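4.2 The open day at Fisstead
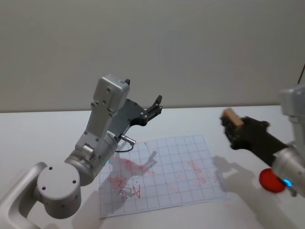 We had planned the visit as a short interruption to the main study, and it ended up giving us some of our most useful notes. The Itier workshop in Fisstead opens its doors to local people every June, and we were offered a bench for the afternoon session. Our only condition was that the arms should do the same work they do on an ordinary day, with no special routine prepared for guests. The organisers agreed at once.

Visitors came in small groups and stayed as long as they liked. There was no talk beforehand. One of us sat at the controls and another stood beside the bench to answer questions, and the two swapped places whenever the person at the controls got tired. We kept written notes only, and wrote down what people asked in their own words wherever we could keep up.

Figure 3. The two-arm bench, with a sheet of blue grid paper on the table and a small wooden block held by the right gripper.

The task is plain to look at. A block is picked up, carried over the paper and put down at a place the visitor chooses. We like grid paper for this because anyone can point to a square, and because a block that lands half a square out can be seen by everybody at once, including us! Children took to it straight away. Several of them wanted to choose the most awkward square they could find, close to where the other arm was waiting, and this turned out to be a far better test than the list of positions we had written at our desks.

What surprised us most was where people looked. We had expected them to watch the block. Many watched the arm that was standing still, and asked what it was waiting for. It is a very good question, and our software (Sima, described in Section 3) had no way of showing the answer. The idle arm holds its place until the path in front of it is clear, but from the visitor's side of the bench it simply looks as though it has stopped. One visitor told us she kept wanting to give it something to do. We have since added a spoken cue before each handover, and the Hirkavach group, who use the same bench layout, have taken it up too.

The second lesson was about speed. We ran the arms slowly to begin with, thinking that this would feel safe and friendly. It mostly felt dull. When we moved up to our normal working speed the talk around the bench became much livelier – people started guessing aloud where the block would end up, and cheering when they were right. We would still begin slowly with a new group, but we would not stay there for long.

Missed grasps were no trouble at all. We had worried about them in the weeks before, and had even thought of leaving out the smaller blocks. In the event a dropped block was often the moment when a quiet group began to talk. People wanted to know whether the arm knew it had missed, how it knew, and whether it would try again in the same way. These are the questions we ask ourselves in the laboratory, and it was a real pleasure to hear them from people who had walked in off the street.

We do not treat any of this as a measured result. The groups chose themselves, nobody was asked to fill in a form, and the mood of an open day is a long way from that of a controlled trial. Even so, 2 changes to the bench came directly from the visit: the spoken cue, and a wider gap between the rest positions of the arms. Both were in place for the trials reported in Section 5.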